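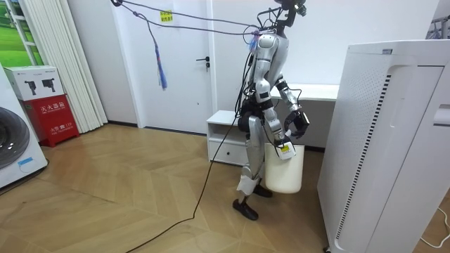 Stoltberg Sessions: live improvised music, multitrack and stereo

README, version 2
Last changed: Tuesday, November 5, 2019

What you get

A set of 81 recordings of freely improvised music, played live by small groups at the Stoltberg rooms in Stisitthorpe. Most are duos and trios, with a handful of solo sets and one very noisy septet that we love dearly. Every piece comes as a stereo mix, and 30 of them also come as separate tracks, one per microphone, so you can pull the bass clarinet out of the murk and hear what it was up to all along.

We made this for people who study how improvisers listen to each other, but please don't feel you need a research question. Put it on and play along!

What's in the folders

mixes/ holds the stereo files, 24-bit WAV at 48 kHz
tracks/ holds the separate microphone files, one folder per piece
notes/ holds a plain text file for each piece, with players, instruments and whatever the musicians wanted to say afterwards
marks/ holds the listening marks (see below)
pieces.csv is the index, one row per piece

File names go session, set, piece. So s04_2_03.wav is the third piece of the second set of session four. Session six has no first set. The numbering is right, the set just wasn't recorded.

Columns in pieces.csv

piece_id: matches the file name
players: names separated by semicolons, in the order they asked to be listed
instruments: same order as players
length: minutes and seconds
tracks: yes or no
prepared: yes if any instrument was prepared (bolts, paper, clips and so on)
audience: yes or no
comment: free text, sometimes long

If somebody swaps instruments halfway through, both are given with a slash, as in alto/flute. Voice counts as an instrument. So does the radiator in s03_1_02, which Declan Gallagher plays beautifully with two knitting needles.

Listening marks

This is the part we're most excited about. After each session the players sat down with the stereo mix and pressed a key wherever they felt the music turn a corner: a new idea, a shift in energy, someone dropping out, someone giving in. They did it separately, without seeing each other's marks. You get the time in seconds and the player's initials, nothing else.

The disagreements are wonderful. In s05_1_01 Donal Egan hears a single long arc with one turn near the end, and the cellist hears a turn every few bars. Both sets of marks are in there untouched. We haven't averaged anything, and we'd ask you to think hard before you do.

Marks run a little late, as you'd expect from people pressing a key in response to sound. We left the timing alone.

Recording

A spaced pair over the group, plus close microphones where the players were happy to have them. Some weren't, which is why not every piece has separate tracks. There is no compression on anything. Quiet passages are really quiet, and s02_2_04 opens with a very long stretch of almost nothing before the drums come in, so mind your ears and your speakers.

The room has a short, bright sound with a bit of flutter between the side walls. We have grown fond of it.

Known problems

s01_1_03: the left channel crackles for the first few seconds
s04_1_02: separate tracks start late; add 181 milliseconds to line them up with the mix
s07_2_01: the notes file gives a viola, but it's a violin tuned down
The August sessions have traffic noise, as the windows were open
A few notes files still have odd characters where accents should be

Tools

The small script called irnorus (in the top folder) reads the index and the marks and draws a timeline for any piece you name. It needs Python 3 and nothing else. Type the piece ID after it and you'll get a picture with one line per player. Donal wrote it on a train and would be delighted to have it improved.

Using the recordings

Free for study, teaching and listening. Please name the players whenever you play or quote a piece, using the spelling in pieces.csv. If you'd like to put something on a record, in a film or on the radio, ask first; the players own their music and we'll pass your message on. Anyone who appears here can have a piece taken down at any time, and it will be gone from the next version.

Changes since version 1

Added the Heffernan trio, both sets
Added marks for session seven
Fixed swapped channels in s02_1_01
Corrected two misspelt names, with our apologies to both drummers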